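I finally got along to the Hevico open day in March, and I'm so glad I went! I'd pictured racks of computers. Most of the morning is laundry. They're collecting examples for a learning system they call Stesari, and every example is one go at the washing, with a person guiding the two arms the whole way through.

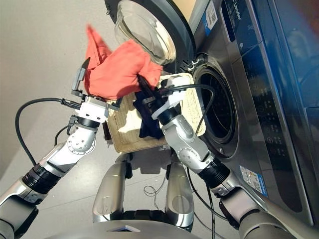 They had 2711 examples saved when we visited, and a good day adds 76 (a slow one, 45). I asked whether the messy goes get binned and was told no, they keep them and label them, fumbles and all. The labelling happens upstairs, with tea, and takes longer than the recording. I had a try at it and got muddled over where "reach" stops and "grasp" starts – harder than it sounds! Colours and fabrics get swapped between runs too, so Stesari doesn't learn one favourite tea towel.
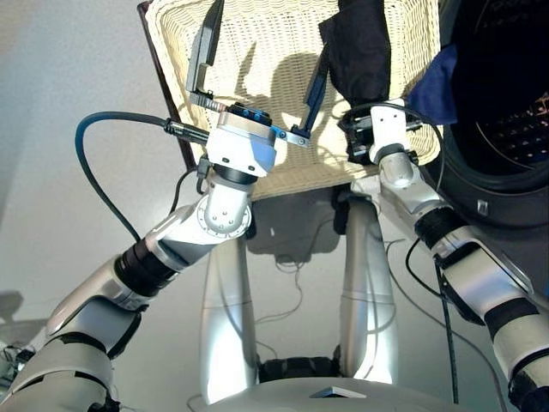

Gladys Mabula reckoned the swapping matters more than the total, and said she'd take 106 varied goes over a thousand tidy ones. I'm hoping to get back for the kitchen sessions.

Contact | Copyright Rotich Visits | Back to top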